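Drying Apple Rings in a Low Oven

Every December I pull out my mother's old recipe tin and start on the apples, and the whole house smells wonderful until supper (my neighbor Domnica Cârstea claims she can smell it from her porch!). Core your apples, slice them as thin as a pencil, and drop them into water with a good squeeze of lemon for 17 minutes. Pat them very dry with a clean dish towel, and take your time over it. 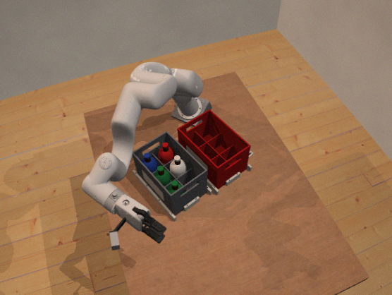
How do I know when the rings are done?

Bend one after it has cooled. It should feel like soft leather, with no juice when you squeeze it.

Leave the oven at its lowest setting, flip the rings halfway through, and store them in a jar once they're fully cool.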